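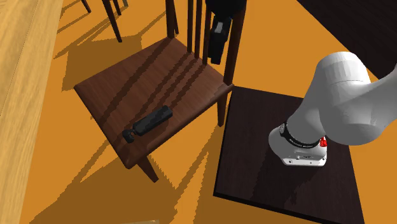 1. Extended warranties: what the seller says

Good morning. Start with the line everyone has heard: "It covers everything." Ask for hands. Pause.

Read the Wotitz brochure wording aloud, slowly. "Covers" is in big type. The list of exclusions runs to 34 items, and brake parts, hoses and trim are all on it.

2. What happened with the Hikska

Darcy Bouchard bought hers used and paid $1213 for the plan. First claim was in February, a window motor. Denied as wear. Second claim paid, less a $200 deductible -- on a repair that cost slightly more than that.

Don't oversell this. It's one buyer. But ask the room who has done better.

3. Questions to ask before signing

Who pays the shop, and when?
Can I use my own mechanic?
Does the plan move to the next owner?

If the salesperson says "usually," get it in writing. Edin will hand out the contract pages here. Give people 2 minutes to find the cancellation clause. Most won't.

4. Close

Chak-lun Kao sells these plans and will answer from the floor. Let him talk. Then ask what his commission is.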